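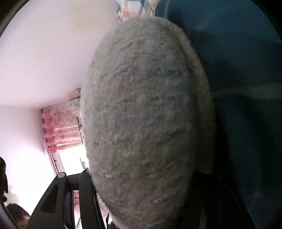

How long does it take to learn to darn a sock?

One evening for the first ugly one, and then a whole winter before you stop hiding your ankles. I'm going by my own record, so if you're handy you can knock a few weeks off that.

I started in May, which is a silly month to take up anything to do with wool socks, but that's when I put my heel through the gray pair I bought on our trip to Festhorpe. I loved those socks. I'd paid too much for them in a tiny shop with a bell on the door, and I'd told myself on the train home that they would last forever. They lasted 3 winters. The hole was right at the back, where my boots rub, and there was a thin patch spreading out all around it like a worn spot on a rug.

Normally I'd have thrown them out. I've thrown out so many socks! But I was on the phone with my friend Radwa Benmoussa that night, complaining, and she said "so darn them" as if it was the most ordinary thing in the world, like "so wash them." Her grandmother taught her when she was nine. Mine taught me how to play gin rummy and cheat at it, so here we are.

She came over on Monday with a bag of yarn scraps and a wooden mushroom. If you've never seen a darning mushroom, it's just what it sounds like. You push it down inside the sock so the hole is stretched over the cap, and then you have something firm to work against. Hers is from 1940 or so her family says, and the top is worn so smooth it feels like soap. I wanted it immediately. She put it back in her bag before she left, and I think she saw my face.

Anyway, the basic darn. You thread a blunt needle with yarn that's a bit thinner than what the sock is made of. You don't tie a knot (a knot under your heel will drive you up the wall by lunchtime). You start well outside the hole, in the good fabric, and run little stitches up and down in rows, and when you get to the hole you just carry the yarn straight across it. Keep going until you've got a set of lines over the gap, like strings on a harp. Then you turn the sock and weave across, over one, under one, and on the next row the opposite. Same as those potholders we all made as kids.

I did fine with the harp part. I was very pleased with myself during the harp part. Then I started weaving and pulled everything way too tight, and the whole heel puckered up into a little fist. Radwa laughed so hard she had to set down her tea. She made me pull it out, which took longer than putting it in, and the second time I left a tiny loop at the end of each row where the yarn turns. That's for shrinkage. The new yarn hasn't been through the wash and the sock has, so it needs somewhere to go.

The second try was lumpy and sort of diamond shaped, and I wore it the next day to the grocery store with real pride.

After that I went a little overboard. I darned everything in the drawer, including a pair of cheap cotton ones that didn't deserve it. I darned the elbow of my husband's green sweater while he was at work and he didn't notice for two weeks – and then he noticed at his mother's house, in front of everybody, and she turned his arm over to look at the back. She said it was "very sturdy." I'm taking it.

On yarn, because people ask me now (two people have asked me): I started with whatever Radwa left behind, which was mostly navy and a mustard color. Then I ordered a card of mending wool from Babaei, and it's nice, soft and a bit hairy, and it grabs onto the old fabric so the darn settles in. I also tried one from Hisovska that was much smoother. Lovely colors, but it slid around on me and I got cross with it. I'd save that for a sweater. For heels I want something with a little nylon in it, since my heels are apparently made of sandpaper.

For a mushroom I looked at the secondhand places and everything was either cracked or priced for a museum. In the end I used an orange. It works surprisingly well until it doesn't. A light bulb is the old-fashioned trick and I refuse to try it. My sister finally got me a new one for my birthday, from Ninutis, with a spring around the handle that holds the sock in place, so I never have to steal Radwa's.

I used to match my colors as closely as I could. Now I don't bother, partly because the match is never quite right and a nearly-right gray looks like a stain. A bright patch looks as if you meant it. The Festhorpe pair have one mustard heel and one navy toe, and last week the other heel started going thin, so I've been running rows through it before it opens up. It's much easier to fix a thin spot than a hole. You just follow the stitches that are already there, back and forth, and you can do it while watching TV if the show isn't too good.

A few people at work think this is a funny way to spend an evening when you can get a pack of socks for a few dollars. Fair enough! I'm not saving much money, once you count the mending wool and the needles I keep losing in the couch. But I like sitting down with a thing that has one problem and getting up when it has none. My email has never once done that for me.

Next up is the moth hole in my good cardigan, which is fine knit and black and right on the front, and I'm scared of it. Radwa says to use a single strand and do it in daylight, by the kitchen window. If it goes badly I'll sew a brooch over it.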